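Desk and Drawer Check — Craft Room and Front Counter
Last updated: 13th April

Checked by Ye-ji Woo. Same sheet as March, with a couple of new lines for the organizer trays. Mark each line OK, Fix or N/A, and please write a comment even when it's OK. I love reading them and they make the next round so much faster!

FLOOR AND WALKWAYS

1. Cords taped down or routed behind desks — OK
Comment: Big improvement. The cord by the laminator finally has a proper cover and you can push the trolley straight over it.

2. Aisle between desks at least 800 mm — OK
Comment: Measured at the tight spot near the window. Fine with the chairs tucked in.

3. Bins emptied, no blades or pins in general waste — Fix
Comment: Two loose pins at the bottom of the paper bin. Use the sharps tub on the Gulier shelf, please.

DESKTOP ORGANIZERS

4. Tray sits flat, no rocking — OK
Comment: Pressed on all the corners. Solid.

5. Dividers free of cracks, chips and sharp edges — OK
Comment: Ran a fingertip along the tops of the walls. The thin ones are where I'd expect trouble first, so go slowly there and check the inside corners too, where grit and pencil shavings love to hide.

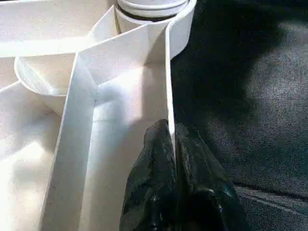 Item 5: white plastic tray, divider junction and round holder.

6. Round holder upright, contents not jammed — OK
Comment: These holders are my favourite part of the whole tray. Tall scissors still don't belong in them — points go down in the Nitton block at the back of the desk.

7. Compartments wiped out — Fix
Comment: Desk 20 needs a going-over. Warm soapy water and a soft cloth only, no solvent, it dulls the finish.

DRAWERS AND STORAGE

8. Drawer stops working — Fix
Comment: Bottom drawer of the Kong cabinet comes right out in your hands. Labelled "do not use" and emptied into locker 41.

9. Cutting mats flat and stored off the floor — OK
Comment: Lovely and tidy, and sorted by colour as well.

10. Glue and spray cans in the metal cupboard, lids on — OK
Comment: One lid was loose. Tightened it on the spot.

11. Task lamps, plugs and switches — OK
Comment: The Lukix lamp on the front counter has a new bulb and it's brilliant, you can see every scratch on the bench now.

STILL OPEN

Pins in paper bin (line 3), tray wipe-down (line 7), drawer stop (line 8). The replacement stop is on order under job 79. Initial beside the line when yours is finished and leave the sheet on the clipboard by the door.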